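Two-arm cloth cell, Momdale bench. Safety and condition check, June 7, 2019.

Arms called **far** and **near**, as you stand at the control laptop. Marks: **OK**, **Fix** (before the next run), **Watch** (look again at the next check). Comments are mine. Add yours underneath and please don't erase the old ones, I love reading back through them!

## 1. Power off

- [x] Supply switched off at the strip and both arm plugs pulled. **OK**
- [x] Stop button pressed, then released by hand. **OK**
 - Twists free nicely with the new cap on it. Great little part, and so much better than the old one, which you had to pry.
- [x] Supply leads free of nicks and flat spots. **OK**
- [x] Motor connectors seated at the driver boards. **OK**
 - Seat them with a thumb. No pliers.
- [ ] Label on the power strip readable. **Fix**
 - The tape has gone brown and curly. I'll print a fresh one in big letters.

## 2. Table and mounts

- [x] Table doesn't rock when leaned on at a corner. **OK**
- [x] Edge brackets and clamps hand tight, then a quarter turn with the key. **OK**
 - One on the far edge took the whole quarter turn. The rest hardly moved.
- [x] Arm bases square to the tape lines. **OK**
- [ ] Tabletop wiped from edge to edge. **Fix**
 - Dry cloth first, damp cloth second. The yellow test cloths pick up every crumb, and then we chase grip problems that are really just grit. Ask me how I spent an afternoon in the spring.
- [x] Nothing stored under the table that can reach a moving cable. **OK**

## 3. Joints and brackets

- [x] Each joint moved through its range by hand, power off. **OK**
 - My favorite part of the whole check. Go slow and you can feel a tired gear well before you'll hear it. The far elbow is lovely and smooth since the gear swap, and the near wrist has a slight notch close to the end of its travel.
- [ ] Near wrist notch. **Watch**
 - Same as last time, no worse. We have a spare from Cimelano in the drawer if it grows.
- [x] Blue brackets checked for cracks at the screw holes, using a flashlight held low. **OK**
- [x] Motor screws present and snug. **OK**
 - I replaced 2 on the far arm where the heads were rounding off. Use the short driver, the long one slips.
- [x] Fingertips straight, edges smooth. **OK**
 - Run a fingernail down each one. A burr will pull threads out of a hem in no time.

## 4. Wires and cables

- [x] Red and white joint wires have slack with the arm folded and with it stretched out. **OK**
 - The little curls at the joints should be left as curls. Please don't tie them down tight!
- [x] No bare copper, no pinch marks. **OK**
- [ ] Black cable to the far gripper routed clear of the work. **Fix**
 - It swings out wide, which is good for the wrist and bad for the cloth. Needs one more clip higher up the arm. The Luscombe clips fit and come off without leaving glue.
- [x] Cable plug at the gripper holds with a light tug. **OK**
- [x] Lens wiped with the soft pad. **OK**

## 5. Power on, slow speed

One person at the stop button the whole time, hands outside the tape.

- [x] Both arms go to rest position with no jerk. **OK**
- [x] Stop button cuts both arms in the middle of a move. **OK**
 - Tested at 7 percent speed, then at 32. The near arm sinks a bit when power drops, so keep your fingers out from under it.
- [x] Arms hold apart when sent to the same point. **OK**
 - The Nair limits file is loaded and it works so well now. Both arms pulled up short and waited. I ran it again just to watch.
- [x] Motors no more than warm to the back of the hand after around 50 slow moves. **OK**
- [ ] Far gripper opens fully on every command. **Watch**
 - It lagged once early on, then behaved for the rest of the session. I wrote down the joint readings in the cell notebook.

## 6. Before you hand it over

- [x] Tools back in the tray, short driver included.
- [x] Settings file saved with the date in the name.
- [ ] All Fix items closed. Still open: strip label, table wipe, cable clip.
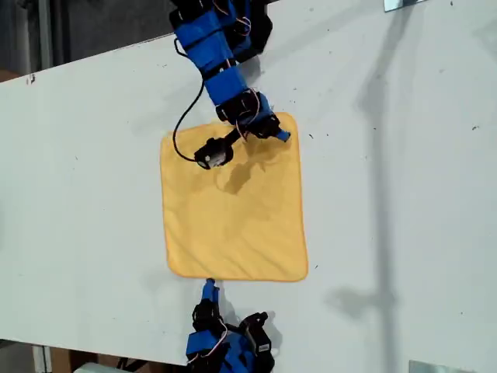
**Garnet Wray**
Bench technician, two-arm cell

Comments on the cable and the table: the black cable loops out to the left of the far arm and comes back over the top left of the cloth on its way to the gripper. I'd like that stretch lifted off the fabric, with the wide loop kept. Put the new clip on, then fold the arm all the way in by hand and stretch it all the way out before plugging anything in. If the loop goes tight in either position, move the clip and try again.

The specks on the white top are what the wipe item is about. Get the strip along the far edge too, it's easy to miss. Shake the cloth out away from the bench and lay it flat before you start, with the hem smoothed down by hand on all four sides.

Stay at slow speed until the clip is on. After that, repeat sections 4 and 5 and initial each line. I can't wait to see this pair back at full speed!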